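Slow hands make better teachers
6 July 2025

I work at Pitico, a small company in Clunstead, and a large part of my job is to show things to a robot. I want to write a few words in defence of being slow.

There are two ways in our office. The first is remote control: a person sits with two levers and a screen, and the robot arm follows. The second is to take a gripper in your own hand and do the task with it, while the camera on it records. Most of my colleagues like the second way, and so do I. With remote control I feel as if I am wearing winter gloves. With the gripper in the hand I feel the weight of a thing and the resistance of a spring, and I correct myself before I have thought about it.

But exactly this comfort is dangerous. In April we had a target of 30 demonstrations in one morning, and everybody became quick. When I looked through them later, I saw that people were using their whole body. They leaned with the shoulder, they turned the wrist in a way which our arm can never copy. A person would say that the work was good. For the robot, 10 of them were of any use, and I think I am generous.

A door is my favourite case. Everybody believes they know how to open a door, and so they do not think how they come to the handle, from which side, how high, and when to begin to close the fingers.
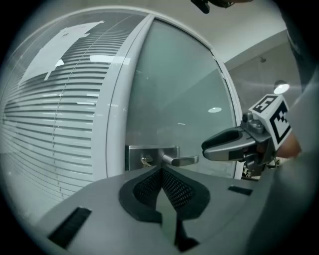

Coming to the lever handle from the right, with the key in the lock.

I would like each person to spend two hours at the remote control before they are allowed to take the hand gripper. Our partners at Lemieux do not agree with me. They say it is lost time, and that a large number of quick examples will cover the bad ones. Perhaps they are right for lifting a cup. For a handle I do not believe it. If all of us make the same lazy movement, then more examples only teach the laziness better.

I know that slow recording costs money, and I am not the one who pays for it. Still, I would take ten careful openings of one door over a full morning of hurry.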